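Glass lids: brown ring under the metal rim
Household and Cleaning – 5 replies

Warnau26
Hello all. I have a glass lid from a Flalto pan, 26 cm. Between the glass and the metal rim there is now a brown line of old fat. The dishwasher does not take it away. I tried a toothpick and it broke. Is there a good method, or do I buy a new lid?

joubert_k
Please do not buy new. Put it in hot water with washing soda for one night, then use an old toothbrush along the rim. Mine is from my mother and it is still clear.

Reynaldo Macapagal
I don't agree with the whole night. Water goes under the rim and stays there, and on cheap lids you get rust. One hour is enough, then dry it standing up.

joubert_k
I did it many times and I have no rust. Maybe your lids are different from mine.

Warnau26
Thank you both. I will try one hour first. What do you use for the glass itself? I am afraid of scratches.

Wakport173
For the glass I use only a small soft pad and a drop of dish soap. I hold the lid tilted in the sink, so the dirty water runs away from the rim, and I turn it little by little. The hard green side of a sponge I keep for steel pots – I made one lid dull with it and was sorry. A picture of a lid and pad at the sink: 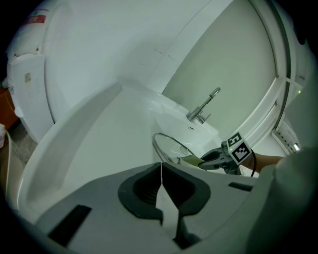
Oratile Hendricks: The soft pad is fine for fresh fat, but it will not move the burned kind. For this I make a paste of baking soda, leave it on for the time of one coffee, and wipe. I never saw a scratch from it. Also check the screw of the knob, there is often more dirt under it than under the rim.

Warnau26
I opened the knob now. Oh dear.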